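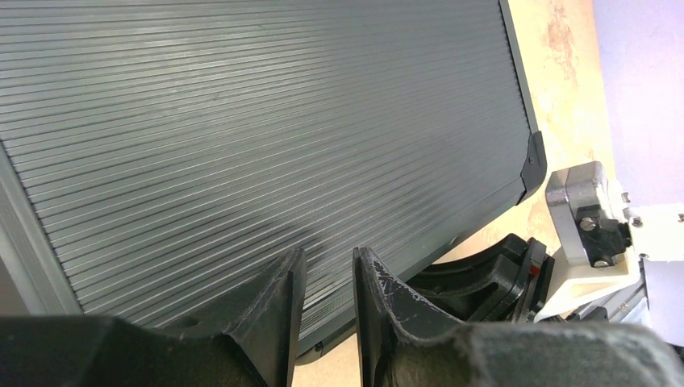 Dirkcombe, 24 April 2021

Where do the shorebirds go?

If you walk along the mudflats at Dirkcombe this month, you will see a lot of small brown and gray birds running at the edge of the water. On a good day there can be up to 2000 of them. Come back in the middle of June and most of them will be gone. They have flown north to lay their eggs.

This long trip is called migration. A bird that migrates spends one part of the year in one place and another part of the year somewhere else. It usually makes the trip twice a year, once in spring and once in fall.

What is a shorebird?

Shorebirds are birds that find their food on beaches, mudflats and wet fields. Sandpipers, plovers and curlews are all shorebirds. Most have long legs for their size, so they can wade without getting their bellies wet. Their bills come in different lengths. A plover has a short bill and picks food off the top of the mud. A curlew has a very long, curved bill and can reach worms that live deep down. Birds with different bills can feed side by side and not eat the same things.

Why do they leave?

Many shorebirds nest in the far north, in a place called the Arctic. In winter the Arctic is dark and frozen, and there is almost nothing for them to eat. In summer it changes a lot. The snow melts, the sun stays up for most of the day or even all night, and millions of insects hatch. Chicks need plenty of insects to grow.

Summer in the Arctic is short. By July some of the grown-up birds are already starting back south. In many kinds of sandpiper, the chicks leave later than their parents and make their first trip without them.

How do they find the way?

Scientists are still working on this question, but they know that birds use more than one kind of help. Birds can use the sun in the daytime and the stars at night. They can also sense the Earth's magnetic field, the same thing that makes a compass needle point north. Coastlines and rivers are useful too, and older birds may remember places where they have stopped before.

Young birds seem to hatch with some idea of which direction to go and how long to keep going. They get better at it with practice.

What do they eat on the way?

Flying a long way uses a lot of energy. Before a big flight, a shorebird eats as much as it can and stores the extra food as fat under its skin. Some kinds can almost double their weight. The fat is burned up during the flight, and the bird may be very thin when it lands.

Some shorebirds fly for days without stopping. Others make shorter hops, perhaps 700 miles at a time, and rest in between. The places where they stop are called stopover sites. The Dirkcombe mudflats are a stopover site. The mud looks empty from the path, but it is full of worms, tiny clams and snails.

How do we know where they have been?

One way is banding. A trained person catches a bird in a soft net, puts a light metal band on its leg, and writes down what kind of bird it is, how much it weighs and how long its wings are. Then the bird is let go. Every band has its own number. If somebody finds or catches the bird again, the number tells where it was banded and when.

Mererid Gronow has been banding birds at Dirkcombe since she was in college. She and her team have banded 800 shorebirds here. One of them was a small sandpiper whose band number ended in 39. She caught it again two springs later, on the same stretch of mud.

"It weighed less than a slice of bread and it had been to the Arctic and back at least once," she said. "I weighed it twice to be sure I had it right, and then it flew off toward the creek."

Some birds also get a colored flag on the leg, with letters big enough to read through a telescope. That way the bird does not have to be caught a second time. Larger birds can carry a small radio tag, but a tag has to be very light or it will make flying harder.

How to watch without bothering them

A bird that is resting or feeding needs to save its energy. Each time a dog or a person scares it into the air, it loses some of the fat it needs for the trip.

Stay on the path and walk slowly.
Keep your dog on a leash.
If the birds stop feeding and all look up, you are too close. Take a few steps back.
The best time to look is two or three hours before high tide, when the water pushes the birds closer to the shore.
Bring binoculars if you have them. Eluned Hughes at the visitor desk has a few pairs to lend, including some small ones for children.

If you see a band or a flag

Write down the color of the flag and any letters or numbers you can read. Write down which leg it is on, too. It is the bird's own left or right, so think about which way the bird is facing. Give your note to Eluned or leave it in the box by the door.

Words to know

Migration: a trip an animal makes from one home to another at certain times of the year.
Mudflat: flat, muddy ground that is covered by the sea at high tide.
Stopover site: a place where migrating birds stop to rest and eat.
Wader: another name for a shorebird, used in Britain and some other countries.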